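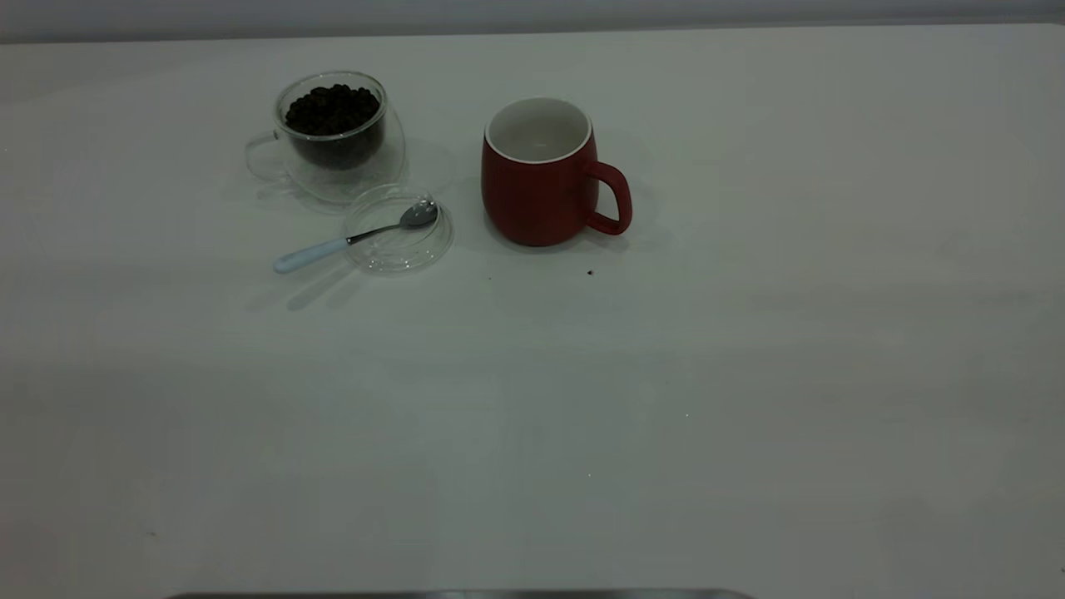
Beans in the double-walled glass cup, lid off.

**Can I keep coffee beans in a double-walled glass cup, or am I ruining them?**

I've got into the habit of tipping my beans into a glass cup with a handle and leaving it on the white table by the kettle. It's got a round glass lid which just sits on top, no rubber ring or anything. I love how it looks, but my sister-in-law reckons they'll be stale by the end of the week and I should keep them in the bag. I buy from a little roaster in Brodstead and it's not cheap, so I'd rather not waste it! I get through a bag in almost 35 days, mostly weekends.

Also, what do people scoop with? I've been using whatever's in the drawer and spilling half of it.

Posted by Gellel, 9th May

**Pasaribu**

I did exactly this for a couple of years, so no judgement from me. Beans don't like air or light and a loose glass lid won't do a lot about either. Mine used to smell lovely for the first few days and then sort of flat – still drinkable, but you notice it if you have it black.

What I do now is keep the bag rolled up tight with a clip in a dark cupboard, and only put out enough for 7 days. That way you still get your nice cup on the table (they do look good, I agree with you there) and the rest stays fresh. Give the glass a wash and a really good dry before you top it up, the old oils go a bit rancid and cling to the sides.

Scooping – get a small spoon with a chunky handle. I find the thin ones twist round in my fingers as soon as there's any weight on them. 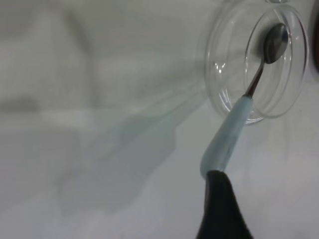 Does it matter if the spoon lives in with the beans?

It's fine as long as it's bone dry and you don't stir your tea with it first. I keep mine separate because I'm forever leaving it out anyway.

**Irholm**

just freeze them. been doing it for ages, tastes the same to me

**brewshed112**

Sort of agree with the freezer, but not in the glass cup! Split the bag into small portions, squeeze the air out, and let each one come up to room temperature before you open it or you'll get damp all over the beans. I do 40 g at a time, enough for two big mugs and a top-up.

If that sounds like a faff (it is a bit), buy smaller bags more often. Five weeks is a long time to have one open, whatever you keep it in. Ask your roaster if they do a half-size one, mine did once I asked.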